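Toaster oven, second attempt at a crumb routine

The Lelska has now had 40 uses since I last cleaned it properly, going by the tally on the fridge. Toast took two minutes longer than it did in April, so I stopped putting it off.

Order of work: unplug, leave for 40 minutes, door down, rack out, then the floor of the cavity with a dry brush. The rack goes in the sink with washing-up liquid. The glass gets a damp cloth only - no scourer, as I scratched the last one.

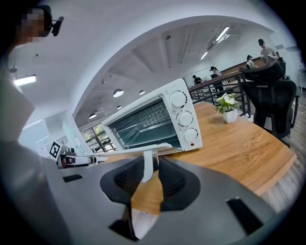 Door folded down, rack still in. Three knobs on the right, indicator light under the bottom one.

The hinge line is the awkward part. Crumbs pack in where the door meets the body and a brush pushes them further along. Vega Iglesias suggested a strip of card folded lengthways, and it does reach. I got more than 131 crumbs out before I gave up counting, plus one raisin.

Knobs: wipe round them, do not spray. The tick marks on my old Brastberg wore off within a year.

Rack back in, door up, five minutes empty on low.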